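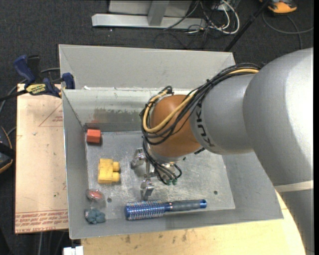
The Grorkix Small Claims Kit is a folder of forms plus a 2-part workbook for people taking somebody to court over a deposit or a bad repair without paying a lawyer. I used the Pevolmont edition, start to finish, in my deposit case against Horum Rentals. Before the kit my evidence was like the stuff in that gray metal bin, five loose things lying around two sides and a lot of scratched-up bare floor. Lease, texts, a receipt, two letters. No order to any of it.

Signe Kvam | October | Courts & Law
Home Courts Police Rights Reviews Contact

What's good. The exhibit sheets. You number each paper, write one line on what it proves, done. The judge flipped right through mine. Also the timeline page, big boxes, room to cross out. And the demand letter template is blunt and short – mine went out the same night.

What's not so good. The service chapter, i.e. how you get the papers to the other side. Confusing. It says "see your clerk" over and over and I did see my clerk, and she had never heard of half the wording in there. Ended up using the court's own sheet for that. Fee waiver form was an old version too, got bounced, lost a morning.

Binder rings are junk. Mine popped open in the hallway outside the courtroom, papers everywhere. Get a cheap binder and move it all over.

The phone line is run by Solheim, who publish the thing. Called at 2 in the afternoon, somebody picked up, polite, wouldn't say anything close to advice. Fair enough I guess, they can't. Dont buy it for the phone line.

I asked for 1000 dollars and got most of it. Would of gotten there without the kit probably, but slower and with more yelling at my kitchen table.

If your case is a contract thing with more than one defendant, skip it, there's one page on that and it's thin. For a deposit or a mechanic, yes, get it. Check the forms against your court's website first.

4 out of 5 is too high with those rings. Call it 3 and a half.

2598 shares | 5 comments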